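Bultunix
Products / Grippers and wrist units / Spares / Fasumen finger return kit

Fasumen finger return kit
Replacement spring, pivot pin and cover for the Fasumen two-finger gripper
Part no. 2163
Status: in stock
Page updated: Nov 13, 2024

Safety notice – please read before ordering

The Fasumen gripper can fail to open fully after a long run of light picks. The fault lies in the original return spring, which loses tension and lets one finger lag behind the other. The arm controller still reports the gripper as open. If the arm then moves off, it can drag or tip whatever the slow finger is touching.

We had the first report in April from a customer in Punska, who found the gripper still holding an object the software had marked as released. Nobody was hurt. Two more units were returned with the same wear on the spring, and the pivot pins on both were scored.

Stop using the gripper near people if you notice any of the following:

One finger arriving later than the other when opening
A click at the end of the opening stroke
Objects pulled sideways at release
Grip force readings that do not drop to zero

Who needs the kit

The kit fits all Fasumen grippers with the single-spring finger. Grippers with the twin-spring finger do not need it. The type is stamped on the inside of the wrist plate, next to the cable entry.

Household and shelf picking is where the fault shows first. Soft or rounded items need a low grip force and many small corrections, and the spring works hardest at that end of its travel. 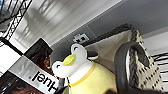
Grip force should be set to 10 N or lower until the new spring is fitted. Heavier settings hide the lag for a while but wear the pin faster. Keep glass, full bottles and anything with a blade out of the work area in the meantime.

What is in the kit

Return spring, heavier gauge
Hardened pivot pin
Finger cover with a wider slot
2 retaining clips
Sachet of grease

The clips are single use. Spare clips are sold separately, and we suggest keeping a few in the drawer.

Fitting

Allow nearly 40 minutes for the first gripper. Switch off the arm at the wall and wait for the status light to go out before touching the fingers. The old spring is under load even when the gripper looks fully open, so wear eye protection when you take the clip off.

Grease the new pin lightly. Too much grease works its way into the joint and collects dust. The cover should drop into place without force – if it does not, the spring tail is sitting on the wrong side of the pin.

Run the open and close cycle by hand from the controller before letting the arm work alone. Then try a slow approach to a fixed surface at an angle, with one hand on the stop button. Both fingers should part together and stay parted as the arm backs away.

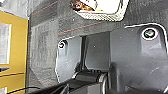 If the fault comes back

Take the gripper out of service and send it to the Halás workshop, with the old spring in the same box. Otakar Rusnák handles these returns and will want the controller log from the day of the fault. Please do not stretch or re-bend the spring to get through a shift.

Kits are free for grippers still under warranty. Enter the serial number at checkout and the price will be taken off.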